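I've spent the last couple of Saturday mornings on a narrow question: how much does it matter where a demonstration starts? When you teach a robot by recording a person doing the job with a hand-held gripper, each recording has a first moment. I had never paid much attention to mine. I'd put the gripper over the table, press record and go.

The power strip task is the one I've been using. 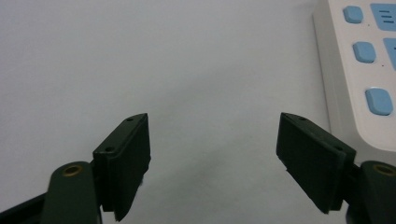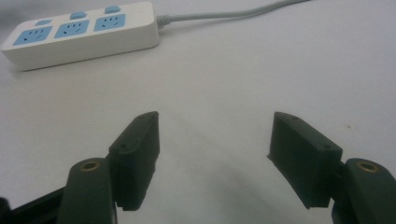 The job is to press one switch on the strip. It's small and it needs the fingers to end up in the right place, so a sloppy approach shows up in the results quickly. A drawer or a sponge would forgive a lot more.

My older set had 40 demonstrations, and when I plotted the opening positions they sat in a tight clump. I had been standing in the same spot and holding my arm the same way every time. The policy I trained on them (the usual kind, camera images in, short chunks of motion out) was fine when the arm started inside that clump. Outside it, the arm would drift off to one side, stop, and hover.

So I recorded a second set, and this time I lost one to a bad file, which left 39. I changed only the start. Before each one I moved the gripper somewhere new: higher, lower, off to the left, turned a bit, sometimes with only part of the strip in view. I kept the same strip and the same training settings. The training code is Jaltine, which is my own pile of scripts and isn't in a state to share yet. I label the runs after made-up words so I can find them again, and the old set is Randach and the new one is Gotunness.

For the test I picked 14 starting positions before I trained either policy and wrote them down. Two were inside the old clump and the rest were outside it. Each policy got one try from each position. A try counted if the switch changed state and the strip stayed roughly where it was.

Randach got both of the easy ones and very little else. Gotunness also got both of the easy ones, and it got most of the others. Its misses were nearly all from low starts, where the fingers came in beside the strip and bumped it. I don't have many low starts in the recordings, so that fits, but I'd want to add more and run it again before I said so with any confidence.

There is a cost. The new policy is slower. It makes small corrections on the way in that the old one never made, and a few tries took over twice as long as I would like. My guess is that my own demonstrations were slower too – when you start from an awkward position you spend time looking for the target. I haven't checked the recording lengths against each other yet.

A few other problems with the test. One try per position is thin. I scored the runs myself and I knew which policy was running. I also used a single strip, so I can't say anything about other shapes or colors.

The other thing I want to try is mixing the two sets to see if the speed comes back. I'd also like to write a small tool, Kushnir, that picks the next start for me and shows it on the laptop, as I noticed I was falling back into favorite spots by the end of the session. The plot for the second set has a thin patch at the far right of the table, and I hadn't noticed I was avoiding it.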